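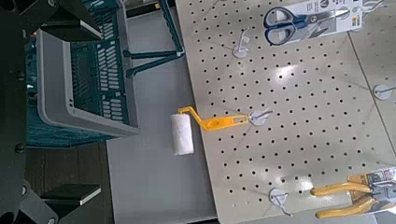
Joar Nyberg argued at our last budget meeting that a robot should be bought in the way one buys a van: agree the price, sign the order, and let the people who drive it worry about the rest. Several members agreed with him, and the point deserves a proper answer.

The price of the arm is the smallest question

Reading time: 5 minutes

9 February 2022

The comparison with a van is attractive. A van arrives complete. The roads already exist, fuel is sold everywhere, and any member of staff with a licence can take it out on the first morning. The finance office can enter one figure on one line and return to it when the vehicle is due for replacement.

A robot arm intended for shop work arrives in a very different condition. It has no road. Before it can take a single item from a hook, somebody must provide the hook, the board behind it, the table beneath it, the basket into which the item is to go, and the goods themselves in the packaging in which customers will meet them. These things are cheap one by one. In the plans submitted to us for the Evstead site they were given no line at all, and it is my view that the plans should not have been approved in that form.

What was left out

The original proposal contained three headings: equipment, installation and support. Equipment meant the arms, the grippers and the computers. Installation meant a fortnight of the supplier's time. Support meant an annual contract with Brunier, priced as a share of the purchase.

Nothing was set aside for stock. When the team at Evstead began work, they bought paint rollers, scissors and other small tools out of petty cash, and the first claim came to £769. It was queried, quite properly, by the finance office. The reply was that a robot which is to handle packaged goods must practise on packaged goods, and that packaging wears out. A clear plastic pack that has been gripped many times is no longer the pack that hangs in a shop. The card behind it bends and the hole at the top tears. If the worn pack stays in use, the team is measuring how well the arm handles worn packs.

I do not blame the team for using petty cash. They were given a working machine and no means of giving it work. The fault lay with those of us who read the proposal and asked only whether the unit price could be brought down.

The same may be said of fittings. Pegboard hooks come in different lengths and with different tips, and a small roller hanging by a slot in its handle does not behave like a carded pair of scissors hanging from a hook. A shop will contain both. A budget that pays for one kind of board and one kind of hook will produce results that hold for that board and that hook. Wálter Ríos has asked for a reserve to cover changes of fitting at each stage, and I support the request.

Staff time

The second omission is more serious. Our planning papers described the arms as labour saving, and the saving was entered from the first month. No labour was entered on the other side.

Anyone who has visited a site of this kind will know that people stand close to the equipment for much of the day. Goods have to be hung again and baskets emptied. Cables are moved, gripper pads are changed, and when a pack slips someone must decide whether to stop or carry on. None of it is skilled in the sense that would earn its own job title, and it is therefore absorbed by staff who were hired to do something else. At Evstead the stock controller lost the better part of each afternoon to it until Kalliopi Chatzigeorgiou insisted on a proper rota.

I would ask that every future proposal state the hours of attendance it expects, who will provide them, and from whose budget they will be paid. If the author of the proposal cannot say, the proposal is not ready.

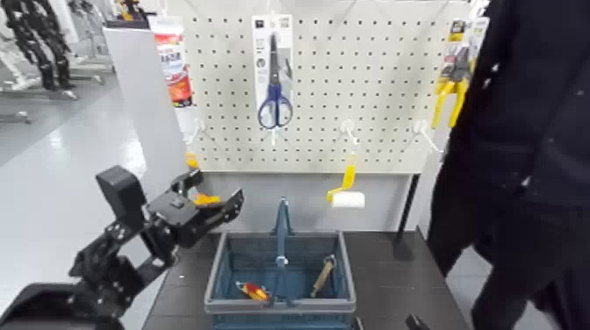 The case for a slower purchase

There is a view, held strongly in some departments, that delay is itself a cost, and that an organisation which spends a year on its first two arms will be overtaken by one that spends a month on twenty. I have some sympathy with it. Our own procurement rules were written for lorries and boilers, and they are not quick.

All the same, the Hovland order shows what haste can do. Hovland took delivery of 14 arms under a single contract in order to obtain a discount. The discount was real. The floor space had not been cleared, the boards and tables had not been ordered, and the larger part of the delivery stayed in its crates while the warranty ran. By the time the last arm was placed on a bench, the maker had changed the design of the gripper, and spare fingers for the older pattern had to be requested specially.

A purchase in stages would have cost more per arm and less in total. It would also have allowed the first users to report back before the remaining money was committed. People who work beside the equipment learn a great deal in the opening weeks that does not appear in any brochure: the height at which the board ought to stand, whether a raised basket handle gets in the way, how much room an attendant needs at the side of the table. Such points settle the shape of the next order. They should be allowed to reach the person who writes it.

How the money should be divided

I do not believe in fixed ratios, and I am wary of any consultant who offers one. As a starting point for discussion, however, I would propose that no more than 50 per cent of the first year's sum be spent on arms and grippers. The balance should be held for goods, fittings, furniture, attendance and spares, in amounts settled by the site and reviewed in March each year.

I would propose also that the site manager be given authority to buy consumable stock up to £1,000 without further approval. It is a modest sum beside the price of the equipment. To leave a costly machine idle for want of a paint roller, while a form passes between two offices, is poor stewardship by any standard.

Finally, the review at the end of the first year should ask what tasks were attempted and with what goods, and it should require the answer in writing. At present our form asks whether the equipment was delivered on time and in good order. A site can answer yes to both and have done nothing at all.

The Brornum proposal comes before us next. It has three headings: equipment, installation and support. I hope it will be returned to its authors with a request for more.

Comments

Laurențiu Coman
I agree about attendance hours but would go further and have them recorded daily. Estimates made at the end of a quarter are worth very little. We tried it both ways.

Joar Nyberg
I am quoted fairly. I would only add that we do budget for tyres. Had the supplier told us what the equivalent of tyres was, it would have been in the paper.

Aled Pugh
Could the author say whether worn stock can be sold on at a reduced price? Our site has boxes of it and no instruction either way.

Unsigned
The £1,000 limit is too low if furniture is counted. Is furniture counted?

Related items
Leasing or buying: notes for site managers
Spare parts and the length of a warranty
Returning the Brornum proposal: what to ask for
Floor space at Hovland: a short report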